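Lurneck Tracker Guide
Section 6: Getting the marker tracking to behave
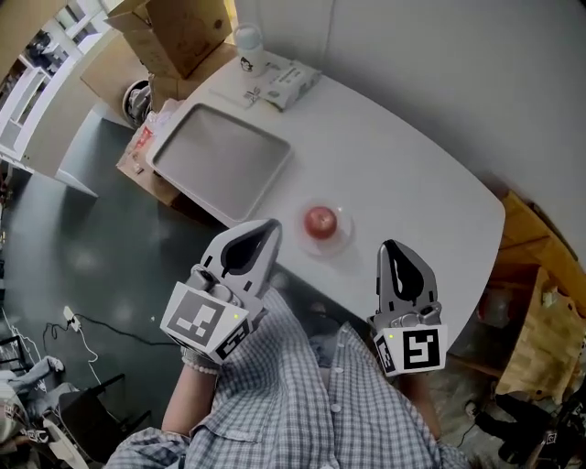

I'm going to assume you've already got the Lurneck software installed and both grippers showing up in the device list. If they aren't there, go back to section 5, because nothing in this part will make sense without them. What we're doing now is telling the tracker where each finger sits relative to its marker cube, so the paths you record line up with what your hands did. It's a fiddly job the first time and a dull one after that, which I count as progress!

Before you start, close the Wirstead viewer if you've left it open. It grabs the same video stream and the tracker will sulk.

1. Open the Tracking tab and pick Two hands from the list at the top. You'll get two panels, Left and Right. Keep them that way round – I swapped mine once in April and spent a whole afternoon looking at mirrored paths.

2. Hold both grippers up so that at least one marker on each cube faces the camera. Each panel should show a green outline on the marker. If the outline flickers, turn your wrist a little until it settles.

3. Press Start offset and keep still for 15 seconds. You can rest your elbows on the table (I do).

4. Open and close each gripper 6 times, slowly, all the way each time. The software learns the finger range from this, so don't rush the closing part.

5. Put something small and easy to grip in front of you. I like a piece of fruit on a dish, as it gives you a round thing to aim at and a rim to avoid. Bring both fingertips in until they just touch the sides, then press Mark contact.

6. Check the error figure under each panel. Anything under 30 is fine for table work. Over that, go back to step 3 and do it again.

7. Press Save and give the file a name you'll recognise next week. Mine are all called shi_test and I regret it.

Note: the Shi filter is on by default and smooths out shaky hands. Leave it on for now. If your recorded paths look lazy and cut the corners, turn it down one notch at a time and record a short test after each change.

Note: a cube seen edge-on gives the tracker very little to work with, and the path will jump. The log calls this "pose flip". Haiyan Ren wrote the bit of code that catches most of them, but a few still get through, so do scrub along the preview before you keep a recording.

Caution: don't peel or wipe the markers with anything wet. A smudged corner is enough to throw the offset out.

Caution: if you take a finger off its mount for any reason, the old offset file is no good. Run all seven steps again, even if it went back on in what looks like the same spot.

Next up is section 7, where we load your saved file into Naltside and play a path back.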